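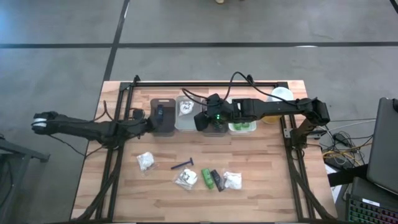 Notebook entry, April - Oltholm primary school, procurement and fee position

Entered after the morning review. Present: F. Ekanayake, S. Weerakoon, and Abdel Hamid by telephone until 10:40.

1. Status of the appointment. The county has confirmed that the Oltholm replacement school remains in its capital program, but the funding letter has not been issued. Without the letter the practice is working at risk beyond schematic design. Hours booked to the job since the last entry stand at 357. The partners' limit for unfunded work has not been reached, but it will be if the present team stays on the job through the end of next month.

2. Space standards. The revised county guidance reduces circulation and asks for smaller group rooms. We tested the current plan against it. Of the 26 rooms on the schedule, 20 comply without change. The other six are the two music practice rooms, the kitchen store, the staff work room and both reception class cloakrooms. The cloakrooms can be merged. The kitchen store cannot be reduced unless the delivery schedule changes, and that is a question for the school.

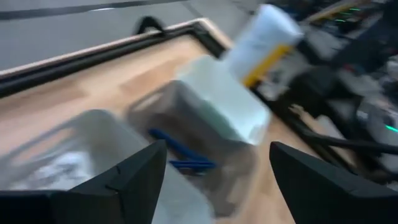 The music rooms were discussed at greater length. The acoustic separation shown on the February drawings depends on a lobby that the new guidance does not recognize as usable area. Shahnaz Weerakoon is to redraw with a single lobby serving both rooms and to check the door swings against the corridor width. If the corridor drops below the fire officer's figure, the earlier layout stands and we shall ask for a written exception.

3. Standardized components. Gedetti have sent their revised wall cassette details. The window head is improved. The base detail still relies on sealant at the joint with the slab edge, and this was noted as unsatisfactory in the last entry as well. Their lead time is now 24 weeks from approval of shop drawings, which places delivery in the middle of term if the letter is late.

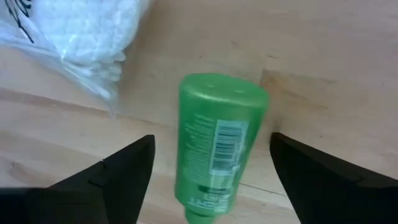

Hukus offer a shorter lead time but a narrower range of panel widths. Adopting them would mean moving the structural grid on the north side, and the engineer has already been paid for that grid once. No decision taken. Cost comparison to be prepared on a like-for-like basis, with cranage included this time.

4. Fee proposal. The draft asks the county to pay for design work in stages, so that a pause in the program would not leave the practice carrying the full cost. The wording on suspension was thought too mild. See the marked copy in the job folder.

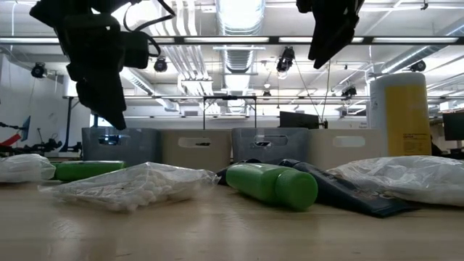
Farzana Ekanayake: I would keep the suspension clause as drafted and press harder on the payment dates. The county has accepted similar wording before, and a tougher clause will go to their legal office and sit there. The dates are where we lost money on the library job.

Agreed to send both versions to Abdel Hamid for comment before anything leaves the office.

Outstanding: sealant query to Gedetti, fire officer's figure, kitchen delivery times from the school.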